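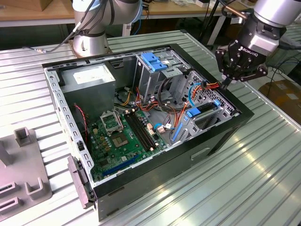 # Second progress report: Restatance, Urkcombe

**Prepared by:** Natália Guerreiro, project lead
**For:** the Marsden small grants team
**Covers:** the four months up to the end of March

Dear all,

It has been a really good stretch, and I'm pleased to be writing this one! When I sent the first report we had a half-finished reading room, a leaky back window and a lot of boxes. We now have a room people come to on purpose, a list of local recordings that keeps growing, and a working relationship with the Pada branch library that I had hardly dared hope for last fall. I've followed your headings where I could, and added a section at the end on what worries me.

## What we said we would do

For anyone new to the file, Restatance is an oral history project for the town of Urkcombe and the farms north of it. Your grant pays for three things: recording older residents about working life in the valley, typing up those recordings so they can be searched, and opening a place where anyone can walk in and listen. We also promised to get the old newspaper clippings out of the church hall attic and into folders that don't fall apart in your hands.

## Recording

This is the part I could talk about all day. The interviews have gone deeper than the ones in our first batch, and I put that down to slowing down. We used to book two people in an afternoon. Now we book one, we have coffee first, and we bring something for them to look at (an old map of the mill lane works wonders). One retired weaver went through the map street by street and told us who had lived in each house, who had kept pigs, and which family had the first telephone. Her daughter sat in and kept correcting her, and the corrections are some of the best material on the tape.

We have also begun recording people in pairs. Two brothers who drove the milk route together disagreed about nearly everything, including which of them put the truck in the creek. A single interview would have given us one tidy version of that story. I would like to do many more of these in the next period, if the two people are willing and the room is quiet enough.

The winter was hard on scheduling. Several of our older speakers were sick in turn, and we lost one gentleman before we had a chance to sit down with him. His family has kindly lent us his letters, and we will copy and return them before summer.

## Transcripts

Progress here is slower, as expected, but steady. We have 2168 minutes of finished transcript, checked against the sound by a second listener. The checking matters a great deal with our speakers. Field names and nicknames come out differently every time they're typed, and we now keep a shared spelling list that everyone works from. It started on the back of an envelope and has grown into a lovely little document in its own right. The high school has asked to use it in a local geography class.

We dropped the plan to mark every pause and cough. It made the pages hard to read and our typists miserable, and the sound files are always there for anyone who wants them.

## The listening room

The room opened in the middle of the period, a little later than planned. The window was fixed first, then the floor, then the heating, and each job uncovered something the next one had to wait for. I'm so glad we held out, though. It's warm, it's bright in the mornings, and the long bench under the window is hardly ever free.

People come for reasons I didn't predict. One man comes in most weeks to hear his late aunt describe making cheese. A group of new parents meets there before lunch and listens to the lullabies we recorded last year. Two teenagers are putting together a sound walk along the river and want to borrow our spare headphones, and we've said yes.

The listening desks run on secondhand desktop computers, which has kept that budget line low. Headphones turned out to be the bigger cost: the cheap ones wear out quickly with so many hands on them, and we've moved to a sturdier pair with ear pads that can be replaced.

## Clippings and paper

The attic is empty! All of the clippings, around 3000 of them, are down the stairs and sorted by decade. The fifties and sixties are in wonderful shape. The thirties are brittle and need flat storage, so we have ordered acid-free boxes and asked the Pada branch for advice on handling. They have offered us a half day of training for anyone who helps with the paper, and they'll lend us shelf space while ours is being built.

We found some surprises along the way. There was a full run of programs from the Urkcombe flower show, a bundle of unsent valentines, and a hand-drawn plan for a swimming pool that the town never built. The pool plan is going on the wall.

## Money

Spending is close to plan. The heating repair went over, and we covered the difference from our own fundraising supper, so there is no call on your grant. We underspent on travel, as most speakers preferred to come to us once the room was open. I'd like your permission to move $100 from travel to storage boxes. A line in an email is plenty.

The second payment arrived on time, thank you. A full sheet with receipts is attached separately.

## Worries and open questions

- **Consent forms.** Our early form doesn't mention online use. We are going back to each of those speakers, or to their families, with a new one. A few are hard to trace.
- **Typing time.** Recording is running ahead of transcripts, and the gap is getting wider. We may pause new interviews for a month and catch up.
- **The north farms.** We still have too few voices from there. The roads are one reason, and shyness is another. I plan to spend some evenings at the grange hall in the spring and simply be around.

## Next period

We'll start on the brittle clippings, finish the new consent round and hold our first public listening night. The hall seats 55 and we expect to fill it, so please tell me soon if anyone from Marsden would like to come and I'll keep chairs for you. The milk route brothers have agreed to appear in person and are already arguing about who speaks first.

With warm thanks,

Natália Guerreiro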